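About Grorness Sewing Room

Grorness teaches hand and machine sewing to adults in Trunham. In-ho Lim opened the room in May with six machines and one cutting table. We now run beginner classes, a quilting group and an open evening for people who want to finish their own projects.
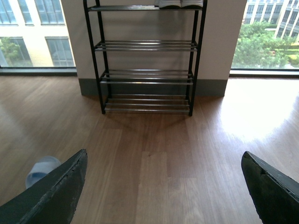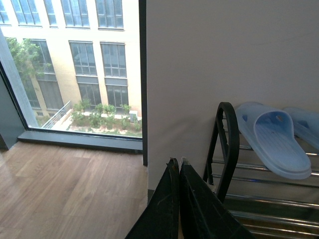
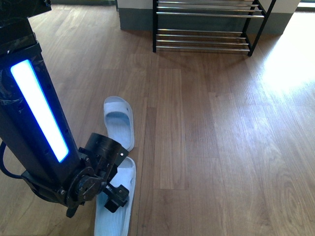

Beginners start with a drawstring bag and move on to hems, zippers and simple skirts. You can bring your own machine or use one of ours. Thread and needles are included in the class fee, but fabric is not. Our remnant shelf has 168 cottons and linens, sold by the piece.

We also take in alterations. Hems are usually ready in a week. Coats and lined jackets take longer, so please ask before you drop them off.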